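Councils should publish the condition of their footpaths

Érica Tavares
27th January

Local governments in this country are obliged to report on a great many things. They report on rates revenue, library loans and the tonnage of green waste collected at the kerb. Very few report on the state of their footpaths in a form that a resident could read and act upon. It is the view of this author that they should be required to do so.

The case of Sustcombe is instructive. The shire inspects its town centre paths every year and the remainder on a cycle of 4 years. The results are entered in an asset register maintained under contract by Kunder, and there they stay. A resident who wishes to know whether the path outside the medical centre has been assessed must lodge a written request and wait. My own request, lodged in December, was acknowledged after 11 days and answered with a summary that omitted street names.

Officers offer two objections to publication. The first is that a public register would invite claims for injury. This deserves a serious answer, but a council that has recorded a defect already knows of it, and its position is hardly improved by keeping the record in a drawer. The second is cost. The neighbouring shire of Hostatden places its inspection results on its website each quarter, using staff it already employs, and the spreadsheet is plain but serviceable.

Publication would also alter the order in which works are done. At present, repairs follow complaints, and complaints follow confidence. Streets with organised residents are resurfaced; streets near the aged care units on the eastern side wait. A published rating would allow councillors to defend a different order of priority, and would oblige them to explain a departure from it.
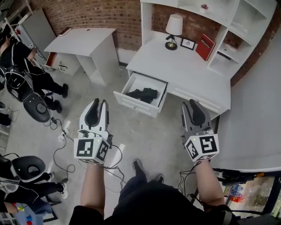

The reform need not be elaborate. Each segment of path should carry a rating, the date of its last inspection and the date by which any defect is to be repaired. Lips and cracks near schools, clinics and bus stops should be listed separately – these are the places where a fall is most likely to involve someone who does not recover quickly. An annual statement to council should then record which repairs were completed on time.

The Local Government Act review is now open for submissions, and its terms of reference extend to asset reporting. Footpaths ought to be named in the final recommendations.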